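Ticket 943 – Portal de partes de accidente – la notificación al empleador sale sin fecha de recepción
Estado: resuelto, pendiente de confirmar por el despacho
Prioridad: alta
Cliente: Skeltthorpe (despacho laboralista)
Módulo: avisos y plazos

Apertura, 21/02/2026, 08:50
Llama el despacho. Generan el aviso de accidente laboral desde el expediente, lo mandan a la empresa (Hellton) y el justificante vuelve con el campo "recibido por el empleador" en blanco. El envío consta, la recepción no. Sin esa fecha no pueden acreditar que el trabajador avisó en plazo y la aseguradora, Mendard, ya ha contestado en un expediente que "no consta comunicación". Urgente.

09:05
Reproducido en pruebas. Expediente nuevo, trabajador ficticio, aviso normal. Justificante sin fecha. Pasa con PDF firmado y sin firmar. Con burofax no pasa, solo con el envío electrónico.

09:20
Miro el registro del conector. El acuse llega bien, con hora y todo. Se pierde al pasarlo a la plantilla. La plantilla la cambió Ševčík en la última actualización (campo renombrado, el antiguo era fecha_recep, el nuevo fecha_recepcion). La nuestra sigue pidiendo el antiguo. Devuelve vacío y no da error, por eso no saltó nada.

09:40
Pregunto al despacho cuántos expedientes tocados. Me dicen que 18 avisos desde la actualización. Les pido que NO reenvien nada. Si mandan un segundo aviso la empresa puede agarrarse a esa fecha y decir que el primero no existió. Que esperen.

09:55
Contestan que uno ya lo han reenviado. Vale. Anotado en el expediente, guardar los dos acuses y no borrar el primero. El original del conector está íntegro, descargado y adjunto aquí con su huella.

10:10
Primer intento de arreglo: cambiar el nombre del campo en la plantilla. Sale la fecha pero en formato mes/día. Un aviso del día 3 parece de marzo. Peor que en blanco. Revertido.

10:35
Segundo intento. Fuerzo formato día/mes/año al leer el acuse. Bien en pruebas. Bien también con acuse de madrugada, que antes restaba un día por la zona horaria (bug viejo, nadie lo habia reportado, lo dejo arreglado ya que estamos).

10:50
Límite de texto: en la descripción del accidente el formulario corta a 4000 caracteres y no avisa. No es el fallo de hoy, pero al despacho le interesa, meten ahí el relato entero del trabajador. Abro ticket aparte. De momento que suban el relato largo como anexo.

11:15
Subido a producción. Regenero los justificantes afectados desde los acuses originales, sin nuevo envío. Fecha de recepción correcta en todos. El del reenvío lleva dos líneas, una por acuse, la primera es la que vale para el cómputo según me dice el despacho – eso es cosa suya, yo solo dejo las dos visibles.

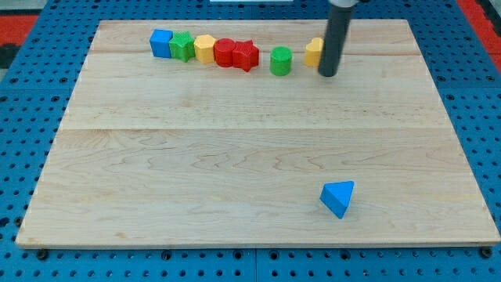 Skeltthorpe: Vemos ya las fechas en los justificantes, gracias. Una duda, Mendard nos pide el acuse original aparte del justificante, ¿lo podemos sacar nosotros o hay que pedirlo cada vez? Y en el del reenvío, ¿el justificante viejo sin fecha sigue colgado? Preferimos que no desaparezca, por si luego dicen que lo hemos cambiado.

11:50
Lo sacáis vosotros. Expediente, pestaña Avisos, los tres puntos, "descargar acuse". Sale en zip, la huella va dentro en un txt. Máximo 50 por descarga. El justificante viejo no se borra, queda como versión 1 en el historial y el nuevo como versión 2, con hora de regeneración y motivo.

12:05
Pendiente:
– confirmación del despacho sobre los avisos regenerados
– alerta cuando la plantilla devuelva un campo de fecha vacío, que no pueda salir un justificante así
– escribir a Ševčík para que avisen antes de renombrar campos
– texto cortado en el relato, va en el otro ticket

Dejo abierto hasta que confirmen. Si no hay respuesta se cierra solo.

Tickets relacionados
El relato del accidente se corta sin avisar
Hora del acuse con un día menos en envíos de madrugada
Descargar acuse original desde el expediente
Aviso duplicado al empleador tras reenvío
Hellton no aparece en la lista de empresas
Cambio de aseguradora en un expediente abierto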